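Hello! I get the same handful of emails about my sourdough and supper weekends in Kendport, so I've put the answers on one page. Last tidied up in October 2024. If your question isn't here, write to me and I'll get back to you, though it can take me a day or two when I'm baking.

## Before you book

### Do I need to have baked bread before?

No. Plenty of people turn up having never touched flour except to thicken a sauce. If you've baked a lot already you may find the first morning a bit slow, but you can always shape an extra loaf while I'm going over the basics (I'll find you the flour).

### How many people come?

Four. I used to take more and I didn't enjoy it, and I don't think they did either - everyone was queuing for the oven and I was shouting over the mixer. Four fits round the table and everyone gets to bake at least one loaf on their own shelf.

### What does it cost?

£102 each for the two days. That covers flour, all the meals apart from breakfast, and a jar of starter to take home. I ask for £20 when you book and the rest on the first morning, by card or cash.

### I need to cancel. Do I get my money back?

If I can fill your place, yes, all of it. If I can't, I'll keep the £20 and move you to another weekend if you'd like one. I'm not going to argue with anybody who's got flu. Please stay at home with your flu.

### Can I bring my partner / mum / friend who only wants the supper?

Sorry, no. I get asked this a lot and I do see why! But there are only so many chairs, and the people who've been up to their elbows in dough all day deserve them.

## Getting here and staying

### Where are you exactly?

Up the hill behind the harbour in Kendport. I send the full address with your booking. The sat nav will try to take you up the steps, which are steps, so ignore it and carry on past the chapel and turn left at the postbox.

### Is there parking?

On the road, yes, and it's free. It gets tight in May when the boats go back in the water and everyone's trailer seems to end up outside my gate. If you're coming that month, leave a bit early or park at the bottom and walk up.

### Where should I stay?

I don't have rooms myself. Most people stay at Wornetum, the guest house down by the slipway, where the beds are good and they'll do you an early breakfast if you ask the night before. There's also a campsite out past the golf course, but I've not stayed there so I can't tell you what it's like.

## The baking

### What flour do you use?

Mostly strong white with a bit of wholemeal, and rye for the starter. I get it from Peltonen, a small mill a good drive inland, and I'll put in an order for you with mine if you let me know the week before. Ordinary supermarket strong flour works too. I used it for years and the bread was fine.

### My starter died. Can I bring it along?

Please do! Most of them aren't dead, they're hungry. A layer of grey liquid on top just means it wants feeding, so pour it off or stir it in and give it some flour and water. Pink or orange streaks are another matter, and so is fuzzy mould. Bin that one and start again with some of mine.

### Why is my loaf so flat?

There are lots of possible reasons, but nine times out of ten when people send me a photo the dough has been left too long somewhere warm. Try again with less time on the worktop and a night in the fridge. If it's flat *and* gummy in the middle, it probably wanted longer before it went in, and longer in the oven as well.

### Do I need a mixer or a fancy pot?

You don't need a mixer, we do it all by hand apart from one brioche dough. A lidded pot does help. I've got an Inditz one with a chipped lid that has been through everything, and any heavy casserole that can stand a very hot oven will do the same job.

## The suppers

### What do we eat?

Whatever goes with bread, really. Soup, a big salad, beans, roast squash at this time of year, cheese, and something sweet to finish. My friend Ecaterina Cârstea comes over to cook on the first night and makes a bean dip with fried onions on top that people email me about for months. No, I don't have the recipe. I've asked.

### I'm vegetarian / vegan / can't eat nuts. Is that OK?

Vegetarian and vegan are both easy, just say when you book. For nuts I can keep them out of the house for the weekend. I can't safely have anyone with coeliac disease, as there's flour in the air and on everything, and I'd rather say so here than have you find out after you've paid.

### Do we help with the cooking?

If you want to. There's always something that needs rinsing, draining or chopping, and it's a nice way to fill the time while the dough rests. Or sit in the garden with a cup of tea - I don't mind at all.

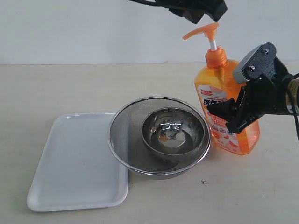
*Colander, steel bowl and white tray on the table.*

### Can I bring wine?

Yes, bring whatever you like. There's a corkscrew in the drawer and room in the fridge. I put out water, squash and some local apple juice.

## Afterwards

### How do I get my bread home?

I've got paper bags, but do bring a clean tea towel or two to wrap the loaves in. Don't put them in plastic while they're still warm or the crust will go soft. If you're on the train, a rucksack is better than a carrier bag, especially with a jar of starter to look after. Keep the jar upright and the lid loose!

### Can I email you when it all goes wrong?

Of course you can. Send me a photo of the loaf cut in half, and tell me what flour you used and how warm your kitchen is. I do read them all, usually with toast.

### Do you sell vouchers?

I do. They're good for any weekend with space and I can post one or email it to you to print. Tell me whose name to put on it, and please check the spelling before you hit send.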